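**Homthorpe Public Library** · 11/04/2020

1/ The Homthorpe Public Library thanks the 3,209 cardholders who answered the July survey on opening hours. The results have been reviewed by the Director, Soledad Villalobos, and the changes below take effect with the new schedule.

2/ The Main Branch will stay open until 8 p.m. on weeknights. The Zirnville Branch keeps its present hours. Parking behind the Zirnville Branch remains closed while the drainage work is finished.

3/ Overdue fines on children's books are ended. Fines already on a child's card will be cleared without a request from the family. Replacement fees for lost items still apply.

4/ The Escobar Reading Room has received 400 large-print titles, chosen by Keisha Calloway of Adult Services. They may be borrowed for 3 weeks and renewed twice.

5/ Study tables may be reserved for 2 hours at a time, by phone or at the front desk. Food is not permitted at the tables. Covered drinks are.

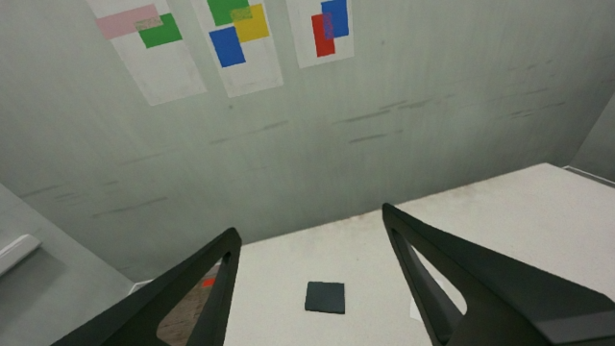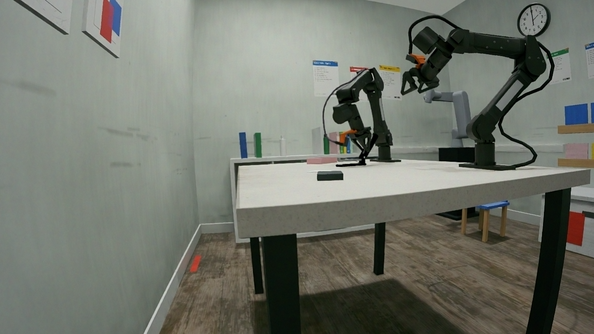

6/ Holds not picked up within seven days will pass to the next reader. Please update your phone number if it has changed.

7/ Questions about the new hours may be sent to Unai Montoya at the Main Branch. Printed schedules are available at both front desks, in English and Spanish.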